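Simulation scene inspection, kitchen/dining set – 4/3/20
Inspector: Catrin Mostyn. Reviewer: Roscoe Obi.
Applies to: Drokside mobile arm, pre-run check, rev 2

## A. Before loading

- [x] Scene seed logged (2,156)
- [x] Speed cap set in config, not in the operator's session
- [ ] Stop command tested from both consoles. *Second console not set up. Braulio to close.*

## B. Floor and travel path

- [x] Route planned to the island and back
- [x] Chair bases included in the collision map. *Casters reach out past the seats, so use the base outline for clearance.*
- [ ] Clearance margin matches the site rule. *Config still has the February value. Change it to 40 cm and rerun.*
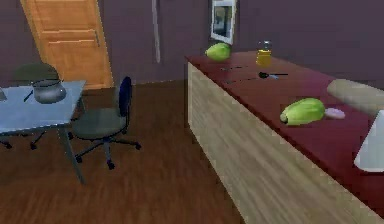
- [x] Door treated as a keep-out zone, open or closed

## C. Countertop

- [x] Knives tagged "no grasp" in the object list
- [ ] Glass items carry a force limit. *Missing on some 3 entries. Tetsuya has the list.*
- [x] Items near the counter edge flagged for slow approach
- [x] Object names checked against the Pathirana naming sheet

## D. Arm and gripper

- [x] Wrist marker readable, nothing over it
- [x] Gripper model matches the one on the real unit
- [ ] Self-collision check turned on. *Off by default after the update – turn it on by hand every time.* 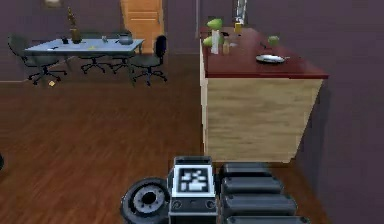
*Item D: wrist marker and gripper, island ahead.*

## Result

Hold. Open items in A, B, C and D go back to Braulio Ventura. No runs with the arm enabled until Roscoe signs.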